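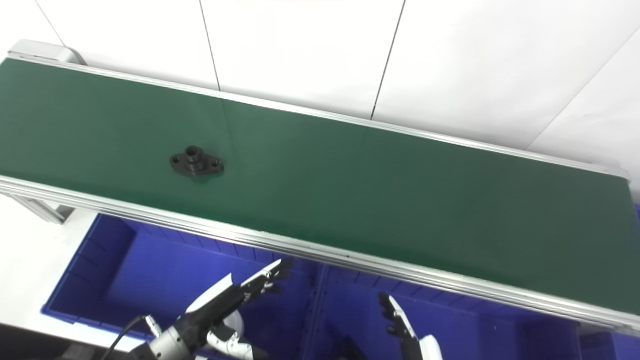
Small green belt conveyor, flange bearings, blue bins: where would you put the bins?

beltandbraces
Hi all, long time reader. We set up a long green belt on aluminum profile in the back of the Solberg shop, and I'm mostly happy with it. It carries black two-bolt flange housings past a row of blue plastic bins that sit right up against the near side. I drop parts on by hand and they get sorted into the bins by size.

My gripe is reach. The bins are lower than the rail, so every part has to go up over the rail and then down. Do that with a batch of 2,000 and your shoulder has opinions. Would you raise the bins, or move them to the end and let the belt do the dumping?

gruntled_22
Raise them! Anything I have to lean over gets raised, that's my whole philosophy lol. Get the bin lip level with the top of the rail and you can just slide the housing across.

Marit Aasen
I'd disagree with sliding. Those profile rails have open grooves, and the foot of a flange housing will catch a mounting hole or a corner on them sooner or later. We did it that way at Multanley and the paint on the housings looked awful by Friday. Lift and place. Slower, but you're not touching up paint afterward.
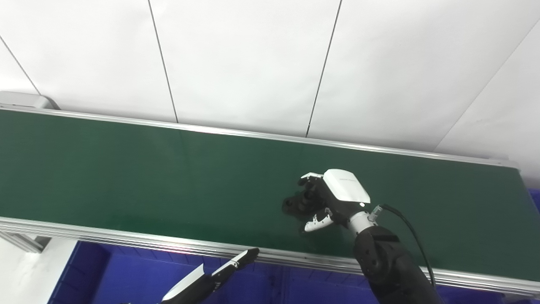
beltandbraces
Ok, the paint thing worries me, these go out to a customer who complains about everything. What about dumping off the end?

gruntled_22
Worse for paint. Metal landing on metal, no thanks. And Marit, you can get plastic cover strip that snaps into the grooves. Problem gone for the price of lunch.

Marit Aasen
Cover strip pops out if you look at it funny. I've tried two kinds. But sure, if he wants to try it, it's cheap.

hiditz_dave
Different question, is the belt slippery? I have the smooth green one from Hiditz and light parts skate a bit when it starts up. The matte ones seem better.

beltandbraces
Mine's smooth but matte. Housings sit flat and stay put, no complaints there. The wall behind is plain white too, so a black part on green is really easy to spot, even at 6 a.m. before coffee.

Idun Tveit
Before you raise anything, check your count. We lifted our bins, people started tossing parts in from farther back, and a run of 2,427 came out as 2,426. The missing one was under the conveyor leg. I'd leave the bins where they are and lower the belt a little if the legs allow it.

gruntled_22
Lower the belt and now his back hurts instead of his shoulder!

Idun Tveit
Depends how tall he is. How tall are you?

beltandbraces
Six two. So maybe not lower, haha. I'll put the bins on a riser, try the cover strip on one section and see if it stays in. The riser is coming from Numanmont, so it'll be August before I can post how it went.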